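3.2 Storage of returned parts in the lending libraries

The second part of our study concerns how toys and game pieces are kept between the moment they are returned and the moment they are put back in their sets. We visited the lending library in Plarnska in August and later received written answers from its two sister libraries, Kodport and Amaral. Together the three libraries lend 539 sets to families, and most of these sets contain many small parts which are easily separated from each other.

In all three libraries the returned sets are first placed on a counter and opened in front of the borrower. If a part is missing, this is written on a paper card, and the family has one month to look for it at home. Torvik (in her earlier work on school libraries) called this period "the open card", and we keep her term. During our study 148 cards were opened. The staff told us that the larger number of missing parts were later found inside the library itself, usually in the wrong set.

This observation made us look more closely at the sorting step. Parts without a known set are collected in open containers until a member of the staff has time to identify them. The libraries do not use the same type of container. Kodport prefers shallow trays, and Amaral uses cloth bags with a string. Deeper containers hold more, but small and flat pieces can lie in a corner for a long time before they are noticed (Figure 2).

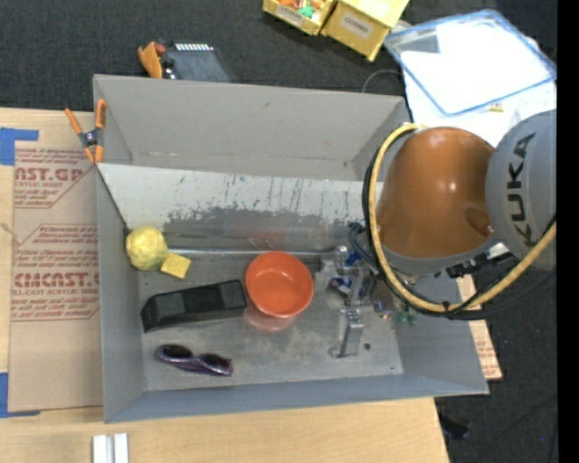

Figure 2. Small objects in the corner of an open grey bin with a worn sloping panel.

The cloth bags had a different weakness. According to Valdir Fontes, who answered our questions for Amaral, the bags were emptied only when they became full, and by that time the open cards of the first parts had often expired. The family had then already paid the replacement fee. He considered this unfair to the borrowers and has since asked his colleagues to empty the bags at closing time. We could not measure the effect of this change, as it was introduced after our data were collected.

With the shallow trays such delays were less common. However, the trays need more shelf space, and in Kodport they occupied a table which was earlier used for reading. Two of the parents we interviewed complained about the loss of this table. Storage should therefore not be judged only by the number of parts recovered. The opinions of the visitors are treated in Section 3.3, together with the question of the replacement fee.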